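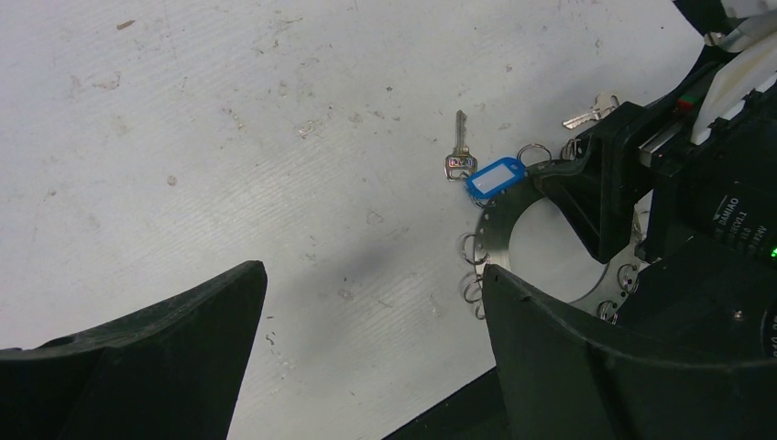
SKASBRIDGE, August — The Skasbridge Repair Fair is coming back this fall, and it's moving into the old Coelho furniture showroom, a space more than big enough for everyone who had to wait on the sidewalk last time!

Last year's fair brought in 420 broken things over a single weekend. Lamps, toasters, zippers, a tuba, two accordions, a great many chairs. Most of them went home working, and the ones that didn't went home with a note explaining what part was needed and where to look for it.

There will be 30 repair tables this time, with more room given over to sewing and small electrical work, which had the longest lines. Bicycle repair moves outdoors to the loading dock (please don't bring bikes through the front door). Garkiva, the local tool library, is lending soldering irons, clamps and hand planes for both days, and its members will run a sharpening bench for kitchen knives and garden shears. Wrap your blades in a towel or newspaper before you leave the house.

New this year is a chair clinic. Loose joints, split rungs and worn cane seats are all welcome, and visitors are encouraged to sit down and do part of the gluing themselves. It's a lovely skill to pick up — and easier than it looks. Chairs that need to stay clamped overnight can be collected the next afternoon.

Vivard, the neighborhood bakery, will have coffee and rolls at the side entrance from 8 a.m. until they run out.

Repairs are free. A jar by the door helps pay for glue, fuses and thread, and last year it collected enough to buy the fair's first good sewing machine. The building can be reached on the 131 bus, which stops across the street, and there is step-free access from the parking lot.

The fair can't take microwaves, gas appliances or anything too heavy for one person to carry. Visitors may bring up to two items each, and sign-up for a time slot opens next month at the Garkiva front desk. Walk-ins will be seen as tables open up.

Menders with a few free hours are very welcome, especially anyone who knows clocks.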